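Wrist camera policy drops from 56 percent when we move to a bigger room – normal?

posted by kerer_lab2

We train a pick and place policy from demonstrations collected with hand-held grippers. Each gripper has one wide-angle camera looking out past the jaws, and there is no fixed camera anywhere. The task is simple: pick up a small bottle and set it on a board. We have 200 demonstrations, all recorded in our old lab, which is a small room with a low ceiling and plain walls.

In the old lab the policy gets 56 percent over our usual test set. We moved to a larger shared space in January and the same checkpoint now succeeds about one time in ten. It reaches in the right general direction, then stalls or drifts sideways before closing. Same arm, same mount, same camera settings. I checked the latency and it has not changed.

I have started recording new demonstrations in the new space. The view takes in a lot more than it used to, including the ceiling lights and whoever is in the room.

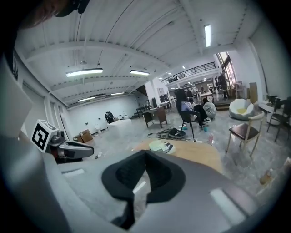 View from the gripper in the new space, board on the floor ahead, second gripper on the left with its marker cube.

Should I mask out everything except the area near the jaws, or mix the new data with the old and retrain? I would like to avoid recording another 200 if I can. The data goes through Pristix for pose tracking before training, if that matters.

golosport

Retrain with more data. Masking never worked for me.

prantl_m

I would not pick one yet. Do a cheap test first.

Take 12 of your old demonstrations and replay the images through the policy with the upper half blurred. Compare the predicted actions with the ones you get from the clean images. If they change a lot, the policy was leaning on the background of the old lab, and that would explain the drift. We had this with a policy that had learned where a door was.

If they hardly change, look at the poses before you touch the policy. A big room with far walls is harder for visual tracking than a small one. Features on a distant ceiling barely move when your hand moves a few inches, and people moving about do not help. Hold the gripper still on the floor for a minute, run it through Pristix and see how far the pose wanders. That won't explain the drop in the old checkpoint, but it will spoil your new demonstrations if it is bad.

On masking: a hard crop also throws away the view of the other gripper when it is off to one side. If yours is a two-handed setup you probably want to keep that. Random crops and brightness changes during training are a softer option. Ours went up with those alone, though not all the way back.

For new data, I would record in short batches and move the board between them. Change the direction you face too. Five directions gave us more than the same number of demonstrations all facing one wall.

kerer_lab2

Thanks. Ran the blur test and the actions change a lot, mostly sideways. The pose check looks fine. I will try the crops with a mixed set and post the number when I have it.

pristix_user

Check your exposure too – if it was locked for the old room it may be wrong for the new one. You wrote same camera settings.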